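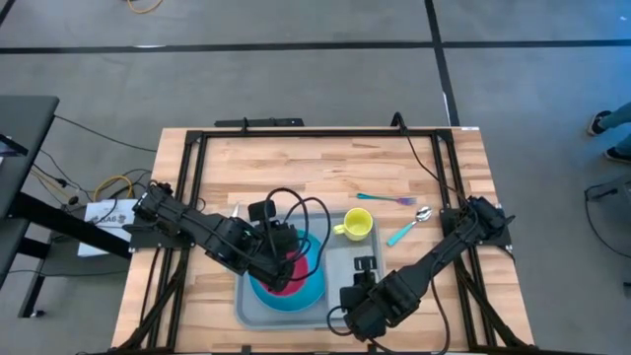 3rd December and I still haven't done the gutters. Anyway. Soup.

I make one big pot at the start of the week and we eat it till it's gone, that's the whole system. Been doing it since October when the grocery bill hit 188 and I got a fright. Lentil mostly. Sometimes split pea, if I remember to buy the peas, which I dont.

Current version - two onions, a lot of carrot, the end of whatever celery is going soft, red lentils, a can of tomatoes, cumin. Lemon at the end. Do not skip the lemon, I skipped it last week and it tasted like wet cardboard. Salt more than you think.

Tried the smoked paprika from Valderrama (the little shop past the post office, not the big one). Good! Too much of it though. Whole pot went a bit campfire. Next time half a spoon.

Things I've stopped doing: blending it. Washing the blender is worse than chewing. Also stopped making my own stock, sorry, I know. Cubes are fine.

Bread is a sore point. The bakery on Ranenell Street closes at 4 now, so I never make it, and the supermarket loaf goes stale in a day. Been making flatbreads in a dry pan instead. Flour, yogurt, pinch of salt, 7 minutes start to finish if the pan's already hot. They come out lumpy and the kids eat teh lot before I sit down.

Freezer: I got 16 portions out of the last two pots and labeled none of them. So there's a brown one in there that is either lentil or gravy. Will report back.

Somebody asked for the squash one in the comments - yes, I'll type it up, it's on the back of an envelope somewhere. Got to run, school pickup.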